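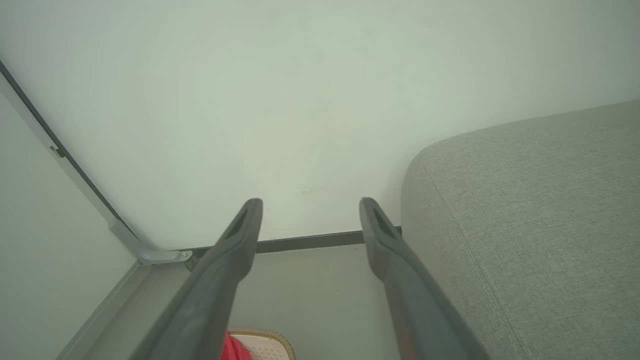
Nollidness laundry set: readme

Maintained by Maribel Palomino. Last changed in May.

What is in the set

The Nollidness laundry set covers one household job: picking up clothes and cloths and getting them into or out of a basket. It has 257 clips, all from the same corner of the Sebastian building. Each clip comes with still images, a short text note and a line in the index file.

A clip starts when the first piece of cloth is touched and stops when it is let go for the last time. The shortest clips are one item. Longer ones go through a whole load, and in 42 of them the cloths are also folded or smoothed out on a padded surface.

There are no washing machines, dryers or clotheslines in this set. Those are in the Brellell set, which has its own readme and a different index format.

The corner

Off-white walls, a dark baseboard, a plain floor in a muted gray-green. The walls have small specks and a yellowish smudge that we left alone. Please don't retouch them. Two people have asked if the smudge is a fault in the files, and it isn't; it is on the wall.

The light gray padded piece has a woven fabric cover and rounded edges. The notes call it "bench" all the way through, even where the writer first put "sofa" or "ottoman." I changed those by hand on a Wednesday and may have missed a few. If you find one, tell me the clip number.

The basket

White plastic with small holes and a light brown rim. In the notes it is always "basket," never "hamper" or "bin." Cloth hanging over the rim counts as in the basket if most of it is below the rim, and as "on rim" if it is hard to say. We argued over this for a while and the rule is still not great — treat "on rim" as a loose label.

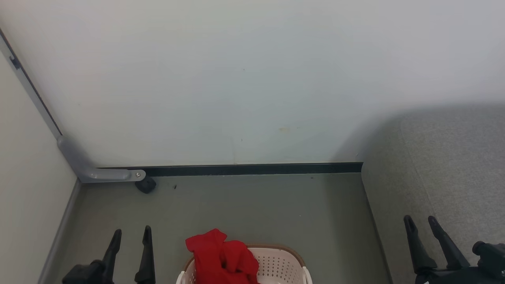 The same goes for cloth that touches both the basket and the floor. It gets "on rim" plus the word "floor" in the second column.

The cloths

Most of the items are ordinary washable things: T-shirts, hand towels, dishcloths, pillowcases. Colors were picked to stand out from the gray bench. Red shows up the most. Some red items are hard to name when they are bunched up, and a crumpled towel and a crumpled shirt can look much the same. In those cases the note says "cloth" and nothing more. Do not guess the type from the color.

Fold words used in the notes:

flat: no fold crosses another
loose: folds are there but the outline can be followed
bunched: the outline can't be followed
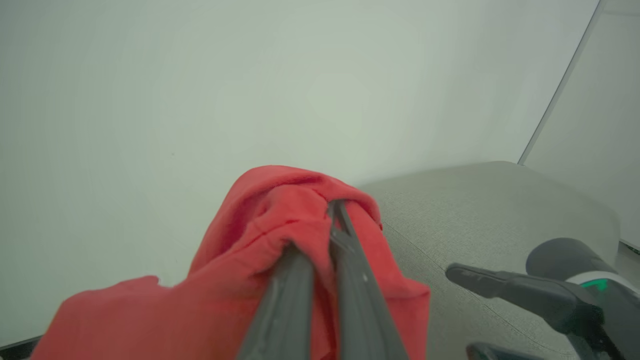
Seams are noted only if one can be traced across a fold. Hems count as seams. Printed care labels do not, and neither do creases, however sharp they are.

Index file

One line per clip, columns separated by tabs: clip number, item word, place at start, place at end, fold word at start, fold word at end, remarks. The place words are basket, on rim, bench, floor and held. An empty remarks column means there was nothing to add. It does not mean the clip was skipped.

Known problems

Clips 42 to 60 were numbered twice. The second batch now has a "b" after the number, so 45 and 45b are different clips.

The item word is missing in a few early lines. Hiklow has an older copy of the index with those words filled in, but it uses "washcloth" for dishcloths and should not be merged without checking.

Corrections go to Maribel, with the clip number first.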